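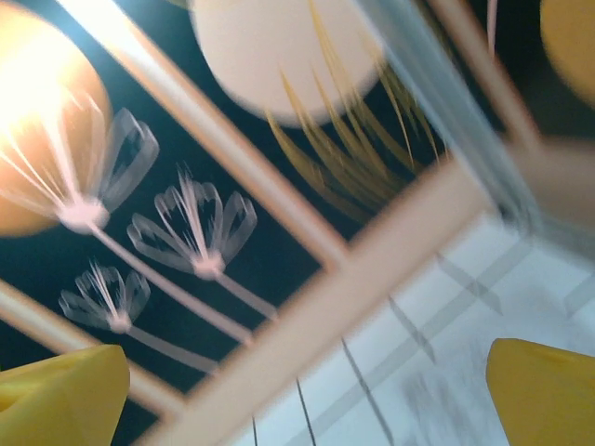 그리퍼 손가락 끝에 고무를 붙이면 잡는 힘을 줄여도 되나요?
줄여도 됩니다. 다만 마찰이 커진 만큼만 줄이고, 팔을 움직이는 동안 물체가 밀리지 않는지 가장 무거운 물체로 먼저 확인하는 게 좋습니다.

로봇동아리 게시판 > 팔·그리퍼 > 질문

제목: 손목 카메라 영상이 움직일 때마다 번집니다
작성자: 납땜초보
2018년 11월 1일

학교 동아리에서 Wotitthorpe 교류전 준비하고 있습니다. 팔 이름은 Grukar고 저희가 9월부터 만들기 시작했습니다. 과제는 물체를 집어서 지정된 칸에 옮기는 것이고 제한 시간은 300초입니다.
위에 올린 게 이동 중에 손목 카메라로 잡은 장면입니다. 보시다시피 꽃 그림 있는 남색 판이 다 번져서 꽃잎이 두 겹으로 보입니다. 크림색 살 중에 가까운 쪽은 더 심합니다. 이 상태로는 모서리 검출이 거의 안 됩니다.
노란 손가락이 화면 아래 양쪽에 걸리는 건 일부러 그렇게 한 겁니다. 집을 때 손가락 위치를 영상에서 바로 보려고요.
노출을 줄여야 할지 팔 속도를 줄여야 할지 의견 부탁드립니다. 지도 선생님은 속도부터 줄이라고 하시는데 그러면 시간이 모자랍니다.

댓글

기어박스77
노출 값부터 적어 주세요. 자동인지 수동인지도요. 자동이면 다른 얘기 할 필요가 없습니다.

납땜초보
자동입니다. 수동으로 바꾸는 메뉴는 봤는데 건드려 본 적은 없습니다.

기어박스77
그럼 수동으로 고정하세요. 왼쪽 위에 주황색 둥근 게 한쪽이 하얗게 날아갔잖아요. 남색 판이 넓게 들어오니까 자동 노출이 밝기를 올리는 것 같습니다. 노출 시간을 줄이면 번짐도 같이 줄고 저 하얗게 날아간 부분도 나아집니다.

느린팔
저는 반대입니다. 노출을 줄이면 어두워지고, 그걸 게인으로 올리면 노이즈가 낍니다. 저희 팀이 작년에 그렇게 했다가 꽃 줄기 같은 얇은 선이 전부 사라졌습니다. 이동 중 영상은 버리고, 멈춘 다음에 찍은 영상만 쓰세요.

기어박스77
멈추면 시간이 들죠. 글쓴 분이 시간이 모자란다고 했습니다.

느린팔
한 번 멈추는 데 1초도 안 걸립니다. 인식이 틀려서 다시 집으러 가는 시간이 훨씬 깁니다. 기록을 재 보고 얘기하는 게 맞습니다.

납땜초보
지난번 연습 때 전부 옮기는 데 595초 걸렸습니다. 제한의 거의 두 배입니다. 다시 집으러 간 시간을 따로 재지는 않았습니다.

느린팔
그걸 따로 재세요. 제 예상으로는 절반이 재시도입니다.

카와구치린
Otier 팀 Rin Kawaguchi입니다. 같은 교류전에 나갑니다. 저희는 두 가지를 섞어 씁니다. 이동 중에는 큰 색 덩어리만 보고 대략 방향을 잡고, 물체 가까이 가면 잠깐 멈춰서 한 장을 제대로 찍습니다. 큰 덩어리는 번져도 중심이 많이 안 움직입니다. 올려 주신 장면이라면 위쪽의 연한 분홍빛 원판이 기준으로 쓸 만해 보입니다. 아래쪽 테두리가 꽤 선명하네요.

기어박스77
그 원판은 위쪽이 잘려 있어서 중심을 못 구합니다. 테두리로 원을 맞추면 되긴 하는데 동아리 수준에서는 번거로울 겁니다.

카와구치린
원 맞추기는 라이브러리에 있습니다. 저희 1학년이 이틀 만에 붙였습니다. 그래도 잘린 호가 짧으면 오차가 커지니까 카메라 각도를 조금 조정하는 편이 낫겠네요.

나홈H
투명판도 문제 아닌가요? 오른쪽 위에 연한 하늘색으로 비치는 판이요. 가장자리가 크림색 살이랑 섞여 보입니다. 이건 노출을 줄여도 해결이 안 될 것 같습니다. 저희 팀 Nahom Habte가(제 얘기입니다) 투명판 때문에 한 달을 날렸습니다. 결국 판의 가장자리 검출은 포기하고 위치를 미리 재서 좌표로 넣었습니다.

납땜초보
좌표로 넣는 건 규정에 걸리지 않나요?

나홈H
물체 위치를 넣으면 걸리고 고정된 구조물은 괜찮습니다. 작년 규정은 그랬습니다. 올해는 심판장이 Kirstin Baxter 선생님으로 바뀌었으니 메일로 확인해 보세요.

기어박스77
규정집에 구조물 얘기는 없습니다. 없으면 된다고 보는 사람도 있고 안 된다고 보는 사람도 있어서 확인은 꼭 해야 합니다.

조립은나중에
카메라 고정은 확인하셨나요? 저희는 나사 하나가 풀려서 카메라가 떨고 있었는데 노출만 계속 만졌습니다. 팔을 세워 두고 모터만 켠 상태로 찍어서 그래도 번지면 진동입니다.

납땜초보
나사는 조여져 있는데 모터만 켜고 찍는 건 안 해 봤습니다. 내일 해 보겠습니다.

느린팔
그리고 가감속도 보세요. 최고 속도보다 급출발이 더 문제인 경우가 많습니다. 저희는 가속도 설정값을 600에서 시작해서 계속 내렸습니다. 단위는 컨트롤러마다 다르니까 숫자는 그대로 따라 하지 마시고요.

지나가던졸업생
Honda에서 나온 로봇 영상 보면 걸으면서도 잘만 보던데 그냥 좋은 카메라를 사면 되는 것 아닌가요.

기어박스77
동아리 예산으로요?

카와구치린
글로벌 셔터로 바꿔도 노출 시간이 길면 똑같이 번집니다. 카메라부터 바꾸는 건 권하지 않습니다.

납땜초보
중간 보고입니다. 모터만 켜고 찍은 건 깨끗하게 나왔습니다. 진동은 아닌 것 같습니다. 노출은 수동으로 바꿔서 짧게 잡았고 번짐은 줄었습니다. 대신 느린팔 님 말씀대로 얇은 줄기가 잘 안 잡힙니다. 책상 스탠드를 하나 더 켜니까 조금 낫습니다.

느린팔
대회장에는 스탠드 못 가져갑니다.

기어박스77
팔에 붙이는 조명은 됩니다. 작년에 단 팀이 있었습니다.

느린팔
그 팀은 투명판에 반사돼서 고생했습니다. 달더라도 각도를 틀어서 다세요.

납땜초보
재시도 시간도 재 봤습니다. 절반까지는 아니고 3분의 1 정도입니다. 일단 물체 앞에서만 멈추는 방식으로 바꿔서 15번 연속으로 돌려 보려고 합니다. 코드는 같은 팀 Shinji Kikuchi가 고치고 있습니다.

카와구치린
15번 돌릴 때 영상도 전부 저장해 두세요. 실패한 회차만 저장하면 나중에 비교할 게 없습니다.

나홈H
심판장님 답장 오면 여기에도 올려 주세요. 저희도 궁금합니다.

납땜초보
네, 메일은 보냈고 아직 답이 없습니다.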